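Paper and Board Materials, Unit 3 Handout
Moisture and Flat Sheet Stock
Course notes prepared by Wendell Van Dusen

Reading before the session: chapter 9 of the course text, sections on sorption and dimensional change. The lab sheet for the Nillen samples is handed out separately.

3.1 Why moisture comes first

Paper fibers take up water from the air and give it back. The amount held at any time depends on relative humidity, on temperature, and on what the sheet has been through before. Almost every mechanical property covered later in the course changes with moisture content, so a strength figure reported without the test climate is of little use.

Moisture content is expressed as a percentage of the total mass of the sample as received:

moisture content = (wet mass – dry mass) / wet mass x 100

Some older references divide by dry mass. The two values are close at low moisture and drift apart as the sheet gets wetter. State which one you are using. In this course it is wet mass unless the problem says otherwise.

3.2 Sorption and hysteresis

If a dry sheet is brought up to a given humidity, it settles at a lower moisture content than a wet sheet brought down to the same humidity. The gap between the two curves is called hysteresis. It is widest in the middle of the humidity range and closes toward both ends.

The practical result is that samples must approach the test climate from the same side. The usual procedure is to precondition in dry, warm air and then condition upward. Skipping the first step is the most common source of disagreement between lab groups. Last term the two groups working on the Drastine liner reported different stiffness values from the same roll, and the difference was traced to one set having been stored next to the humidifier.

3.3 Expansion and fiber direction

A single fiber swells much more across its width than along its length. On a paper machine most fibers line up with the direction of travel, called the machine direction (MD). The sheet as a whole therefore expands more in the cross direction (CD) than in MD.

Hygroexpansion is reported as percent change in length over a stated humidity interval. Restraint during drying lowers it. A sheet dried under tension in one direction expands less in that direction afterward, until it is wetted again and the dried-in strain is released.

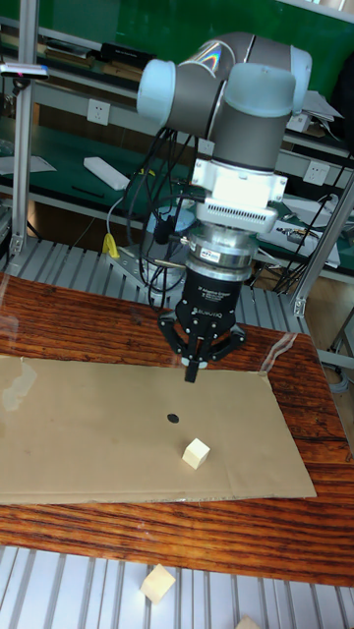
Why does a sheet curl when both faces are exposed to the same air?
The two faces differ in structure. If one side has more aligned fibers, a different filler content, or a different drying history, it changes length by a different amount, and the sheet bends to make up the difference.

3.4 Curl, cockle and warp

These terms are often mixed up. For this course:

Curl is a curvature of the whole sheet about one axis. The axis usually lies close to MD, the stiffer direction and the one that expands less.

Cockle is a pattern of small local bumps. It comes from uneven basis weight or uneven drying over short distances.

Warp is used for combined board. It depends on the moisture balance between the two liners at the time of bonding. If one liner goes in wetter, it shrinks more as the board reaches equilibrium and pulls the board toward its own side.

Twist warp is a separate case. It appears when the fiber orientation of a liner is at an angle to MD, and no adjustment of liner moisture will remove it fully.

3.5 Worked problem

A sample of Hidayat board weighs 380 g as received. After oven drying to constant mass it has lost nearly 9 percent of that. Take the loss as 9 percent for the calculation.

Water lost = 380 x 0.09 = 34.2 g
Dry mass = 380 – 34.2 = 345.8 g
Moisture content, dry basis = 34.2 / 345.8 = 9.9 percent

Note how far the dry basis value already lies from the wet basis value.

3.6 Lab reminders

Handle samples by the corners – skin moisture is enough to shift a thin sheet.
Mark MD on every piece before cutting.
Weigh in closed bottles if the balance is outside the conditioned room.
Record the climate at the start and end of the run.
The Fekirora chamber needs its door closed for the full conditioning period.

Problems 2 and 3 at the end of the chapter are due with the lab report. Show units at every step.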